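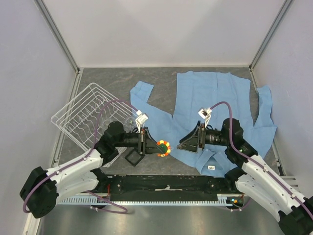

## 4. Planning and Budgeting for the Second Bench

**Figure 3.** Two-arm workcell at the Barngate site, with a light blue button-up shirt laid out on the work surface and a wire dish rack to its left. Each gripper carries a small white camera module.

When we first sat down to plan a second bench, we made the mistake that I suspect a good many small labs make, and we started with the arms. The arms are the part everyone wants to talk about, and they are the part the sales sheets describe in loving detail, so it felt natural to pick them first and let the rest of the list fill itself in afterward. By the time our spring review came around in May, we had a very good idea of which arms we wanted and almost no idea of what it would take to put them to work. This section describes how we redid the plan, in the hope that it will save somebody else a few long evenings with a spreadsheet.

### 4.1 Starting from the work

Our second attempt began with the jobs themselves. We wanted a bench that could take on laundry and kitchen items without being rebuilt in between, and a shirt turns out to ask for quite different things than a dish rack does. A garment with its sleeves spread takes up a great deal of floor (see Figure 3), and both arms need to be able to meet over the middle of it. A rack takes up less room, but it is stiff and full of thin wires, and fingers that are lovely on cotton may be a poor match for it. We therefore wrote down the largest item we meant to handle, sized the work surface to that, and only then went back to the question of reach.

Doing things in this order changed our choice of arm. The longer model offered by Kasex had been our favorite, but once the floor was settled we could see that the shorter one would do, and the money we saved went straight into spare fingers and a better enclosure.

### 4.2 The lines we had left out

Most of what we had missed was small. Christos Gavalas went back through our purchase records for the first bench and sorted every order into what had been planned and what had been bought in a hurry, and the second pile was humbling. Cables alone came to $658. Each wrist camera needs its own run back to the base, with enough slack for the arm to move freely, and we had bought the wrong length twice before settling on one that suited us. Replacement fingers added another $195, and we have since learned to order those alongside the grippers.

The enclosure deserves a kind word here too. Plain, pale walls on three sides cost us $1,589 with the aluminum corner trim and fitting included, and this was the line our reviewers questioned most. We kept it in. The first bench had spent its early months facing an open room, and we lost a fair amount of recorded work to people walking past in bright sweaters. I would happily defend that purchase again!

### 4.3 Quotes, delivery and people's time

We asked for quotes from Kasex, Kılıçarslan and Demuritz, using the same parts list for all three. The totals were close enough that delivery decided the matter. Kılıçarslan could ship both arms together within 60 days, while the other two would have sent them separately, and a two-arm bench with one arm is a rather expensive coat stand.

Staff time was harder to price. Doğukan Erdem kept a log of the hours he spent on mounting, wiring and calibration for the first bench, and we used it without any trimming for the second, even though we hoped to be quicker. We also set aside time for resetting items between runs, a line that appears in none of the quotes and that grows with every new garment added to the basket of tasks. The full parts list, with the supplier chosen for each line, is given in Appendix B.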